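HLTH 2204 Sleep, Temperature and the Built Environment
Week 7 Handout: Heat exchange between the sleeper, the bedding and the room
Prepared by Carmela Mancuso

Read this before the tutorial. Section 4 is assumed knowledge for the November test. The worked problem in section 5 is not assessed, but the method is.

1. Scope

Last week dealt with the circadian rhythm of core body temperature. This week covers the physical side: how heat leaves a resting body, what slows it down, and how bedding is characterised. Metabolic heat production is treated as a constant throughout. The variation across sleep stages is small compared with the uncertainty in the clothing and bedding values, and we ignore it.

2. Heat balance at rest

For a sleeping adult the balance is written as

M = C + R + K + E + S

where M is metabolic heat production, C is convection, R is radiation, K is conduction, E is evaporation from the skin and respiratory tract, and S is the rate of heat storage in the body. No external work is done, so the work term used in week 3 drops out. All terms are in watts per square metre of body surface. At steady state S is zero. A positive S means the body is warming.

M during sleep is usually taken as 0.7 met, or close to 41 W/m2. Note that 1 met is defined as 58.2 W/m2 for a seated, resting person. Students regularly use the seated value in sleep problems and then wonder why the required insulation comes out too low.

Conduction is often neglected for standing and seated subjects. It can't be neglected here. A person lying on their back has a large share of their skin surface pressed against the mattress, and that share changes with posture. Side sleeping reduces it and exposes more skin to the air under the top cover.

3. The bed as a layered system

Bedding is analysed as a set of resistances. Heat moving upwards passes through sleepwear, trapped air, the top sheet and covers, and finally the boundary air layer. Heat moving downwards passes through sleepwear, the bottom sheet, any protector or underlay, the mattress, and whatever supports it. The two paths are in parallel and must be worked out separately.

3.1 Bottom sheet

The thermal resistance of a single cotton sheet is small. Its main effects are on moisture uptake and on how the surface feels at first contact. A fitted sheet that is not pulled tight will wrinkle, and the wrinkles hold small pockets of air, but compression under the body flattens most of them. In calculations the bottom sheet is normally combined with the mattress. 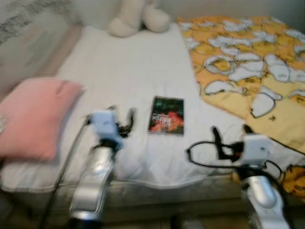 3.2 Mattress

Foam mattresses have high resistance and, in general, low air movement through the core. Innerspring mattresses allow more air exchange, driven partly by the sleeper turning over. Neither type should be given a single resistance value without stating the load. Compressed thickness is the figure that matters, and it differs between the hips, shoulders and legs.

3.3 Pillow

The head has a high rate of heat loss per unit area when uncovered. A pillow insulates the part in contact with it and leaves the face and crown exposed. Published whole-bed values differ in whether the pillow is included, so check the method before comparing two sources.

3.4 Top covers

The top cover is the only part of the system most sleepers adjust during the night. Resistance depends chiefly on the thickness of still air held in the fill. Fill mass is a poor guide to warmth when fibres of different kinds are compared.

4. Units and conversions (assumed knowledge)

Clo: unit of clothing insulation. 1 clo = 0.155 m2K/W.
Tog: unit used on quilt labels in some markets. 1 tog = 0.1 m2K/W.
To convert tog to clo, divide by 1.55.
Evaporative resistance is given in m2Pa/W and must not be added to thermal resistance.

Total insulation in this course always includes the boundary air layer. Intrinsic insulation does not. State which one you are using.

5. Worked problem

A sleeper in the Drurkville row housing (see the week 4 case study) has a bedroom at 22 degrees C. Mean skin temperature is 33 degrees C. Assume that dry heat loss accounts for 28 W/m2 and that the walls are at air temperature. Find the total insulation required at steady state.

Temperature difference = 33 - 22 = 11 K
Total insulation = 11 / 28 = 0.39 m2K/W
In clo = 0.39 / 0.155 = 2.5 clo

The answer is an average over the whole body surface. It says nothing about local discomfort, such as cold feet, and it assumes the covers stay in place. Repeat the calculation for bedrooms at 18 and 26 degrees C and plot required insulation against air temperature. The line should be straight. Explain in one or two sentences why a real sleeper departs from it at the warm end.

6. Tutorial preparation

a) Bring your answers to the two additional cases in section 5.
b) Download the Seyoum bedroom dataset from the unit page. It has 3,293 hourly records of air temperature and relative humidity. Missing hours are left blank and should not be filled with zeros.
c) Calculate the mean and range of air temperature between 10 pm and 6 am only.
d) Be ready to discuss whether a single nightly mean is adequate for choosing bedding.

The short report on section 6 is due October 4, 2026. Submit it as a PDF and include your spreadsheet. Graphs need labelled axes with units.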